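Notebook, kitchen storage
Apr 7, 2026
Entry by Naomi Urio, additions from Wubit Endale marked WE

Utensil tray, long green one

Continuing from the drawer notes. The question left open was whether the green tray can take all the chopsticks and spoons we use at this table, lying lengthwise, so that the small drawer can go back to being for lids and string. Musyoka wants it settled before he cuts the shelf for the Barasa unit, and he won't cut until he has a width.

Measured the tray first. Inside length 257 mm along the bottom, inside width 118 mm. The walls lean out a little, so the width at the rim is more, but things lie on the bottom and the bottom is what I used. Steel rule, read twice. Wubit got the same length with the tape.

The slots are good for air but I don't trust them with thin things. Checked with a toothpick, which went straight through. A chopstick tip might do the same if it is pushed against the side at an angle. Watch for this.

Washed everything in the basin with 2,000 mL of hot water and a little soap, rinsed under the tap, dried with the gray towel and left it for the length of lunch. Put the orange cloth down so the metal wouldn't knock on the table. 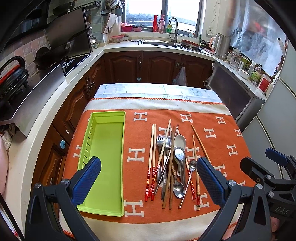 Sorting order matters more than I had assumed in the July notes. In July I put the spoons down first and the chopsticks rolled off them into the corners. The plan now is chopsticks first, flat on the bottom, then forks, then spoons on top with the bowls all at one end. Of the chopsticks, the cream ones with the red banded handles are the easy group, four of them, the same kind. The plain brown wooden two also go together. The trouble is the light one with the black, gold and red pattern on its end, which has nothing like it in the pile. Maëlys thinks its partner went to the other kitchen with the rice cooker. Keep it for now and ask.

Lengths: longest chopstick is 24 cm, so it clears the inside length with a bit to spare. That was the main worry and it is gone. No need for the diagonal trick.

First fill, by the plan:
Cream chopsticks, red ends all toward the stove.
Brown wooden pair alongside.
Fork, tines toward the window.
Spoons last.

Went in quickly. Tray lifted level with both hands and stayed in order. Lifted by one end it all slid down and the spoons turned over. Did it again with the towel folded under the chopsticks and the slide was slower, but the towel takes up height and I don't want a towel living in there.

Second fill, no order. Wubit picked things up as they came and put them down wherever there was room, which is how the tray is going to be filled on any normal evening, so this is the fill that counts. It took less time than mine. Nothing went through a slot. 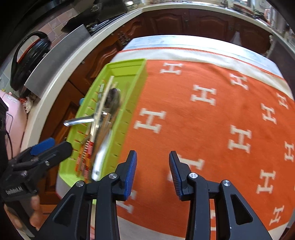 After that we each tried to get one matching pair of chopsticks and one spoon back out while talking about something else. In my ordered fill it was easy. In the mixed fill I had the spoon at once and spent a while on the chopsticks, pulling one from underneath and bringing a teaspoon up with it. Wubit had the same trouble in the other direction (spoon buried, chopsticks on top).

WE: I don't mind the mixed fill. What bothered me was long handles lying across the rim. One of those will catch when the shelf slides. If the shelf is going to slide, handles have to be inside. If it is fixed, it doesn't matter.

Agreed. Asked Musyoka, who says fixed. Asked Tumaini, who drew it, and he says sliding. They are talking about it.

Third fill: chopsticks only in the tray, metal and the white soup spoon to stand in a jar by the stove. Took everything out again onto the cloth and began with the cream ones. They lie well against the bottom and you can see at once what you've got. The tray is too big for chopsticks alone, though, and they drift apart when it's carried. A strip of wood down the middle would fix that, leaving one side for short things. Maëlys has a piece of beech left from the Elirura box that might do. She'll sand it before it goes anywhere near food.

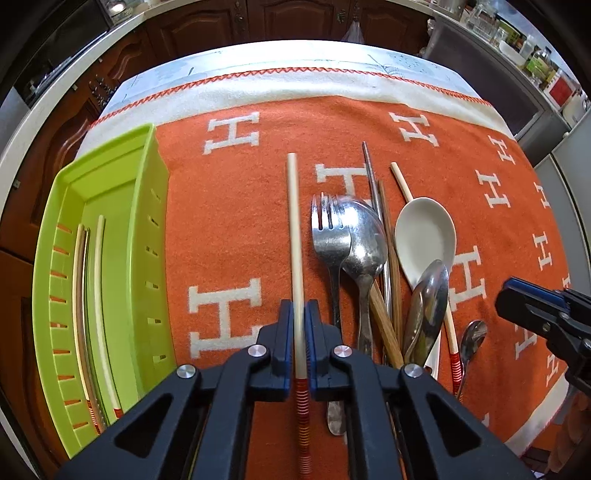

Shelf width

Told Musyoka 118 mm inside, and that he needs to take the outside width from the rim himself with the tray in his hand. Not doing that sum for him from the bottom measurement, we did that with the Sivus rack and it jammed.

Finger room on both long sides so the tray can be lifted out level. If it can only be reached from the end it'll be lifted by the end, and then it slides.

Divider

Beech strip, full inside length, loose fit. Try it standing on edge before any glue. Height to stay below the rim so the long handles can cross over it if they have to. WE wants a notch at one end for getting water out when the tray is rinsed. Fine by me, small notch.

Still to do

Ask the other kitchen about the patterned chopstick.
Tumaini and Musyoka to decide fixed or sliding and write it here.
Try the mixed fill again with the divider in, Wubit filling.
Find a lower jar. The one by the stove is so deep that the teaspoon goes out of sight.
Return the steel rule to the Jalteo drawer.

WE: rule returned. Towel is in the wash.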